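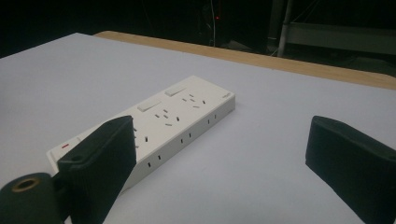 Anleitung durchsuchen … Suchbegriff eingeben Los

Kategorie: Nähen & Werkstatt / Grundeinrichtung

3. Den Nähplatz einrichten

So, die Vitale ist ausgepackt, das Zubehör liegt hoffentlich noch beisammen, und jetzt geht es an den Platz, an dem ihr nähen wollt. Ich habe das Kapitel extra vor das Einfädeln gestellt, ich selber habe nämlich viel zu lange am Küchentisch genäht und hatte abends immer einen steifen Nacken!

3.1 Der Tisch

1. Sucht euch einen Tisch, der fest auf allen Beinen steht. Meiner ist 107 cm breit und 70 cm tief, das reicht für die Maschine und links daneben noch für einen Haufen Stoff.
2. Stellt die Maschine so hin, dass die Nadel vor eurer Nasenspitze ist. Nicht das Gehäuse mittig stellen — die Nadel! Das fühlt sich am Anfang schief an.
3. Schiebt die Maschine ein Stück von der Kante weg, damit die Unterarme aufliegen können.
4. Probiert den Stuhl aus. Die Schultern sollen locker hängen, die Füße flach stehen.

Hinweis: Wenn die Maschine beim schnellen Nähen wandert, legt die Gummimatte von Flotwood darunter. Ein feuchtes Geschirrtuch ist keine Lösung, auch wenn das in manchen Foren steht.
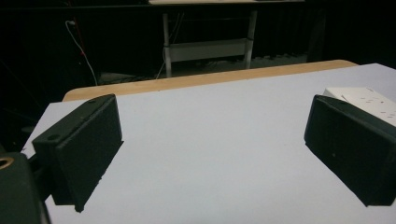

Abb. 3-2: Weiße Tischplatte

Bei heller Platte findet man dunkles Garn sofort wieder und weiße Stecknadeln leider gar nicht. Ich nehme deshalb nur noch die mit bunten Glasköpfen.

3.2 Strom und Fußpedal

1. Schalter an der Maschine auf Aus.
2. Zuerst das Pedalkabel einstecken, dann das Netzkabel (beide Buchsen sitzen rechts unten, die breitere ist fürs Pedal).
3. Jetzt erst den Netzstecker in die Steckdose. Maschine und Nählampe kommen bei mir auf eine gemeinsame Leiste, das Bügeleisen bekommt eine eigene Wandsteckdose.
4. Pedal unter den Tisch stellen und das Kabel nach hinten wegführen, damit ihr beim Aufstehen nicht hängen bleibt.
5. Einschalten und das Pedal ganz sachte antippen, noch ohne Faden und mit angehobenem Nähfuß.

Achtung: Vor dem Nadelwechsel und vor dem Ölen immer den Netzstecker ziehen. Und bitte nichts auf dem Pedal ablegen, auch keine Stoffreste!

Brummt die Maschine nur und näht nicht, steht der Spulerstift noch rechts. Einfach nach links drücken, dann läuft sie. Weiter geht es in Kapitel 4 mit dem Aufspulen, dafür braucht ihr zwei leere Spulen und ein Garn, um das es nicht schade ist.

Kommentare

Gast aus Pladitz: Das mit der Nadel vor der Nase war bei mir der Knackpunkt, danke! Gilt das auch für die Overlock?

Antwort der Autorin: Ja, da sogar noch mehr, das Messer sitzt ja rechts daneben.

stichelei: Die Matte rutscht bei mir auf lackiertem Holz trotzdem. Habe jetzt Filz drunter, geht besser.

Gast: Wo finde ich Kapitel 4? Der Link oben führt bei mir zurück auf die Startseite.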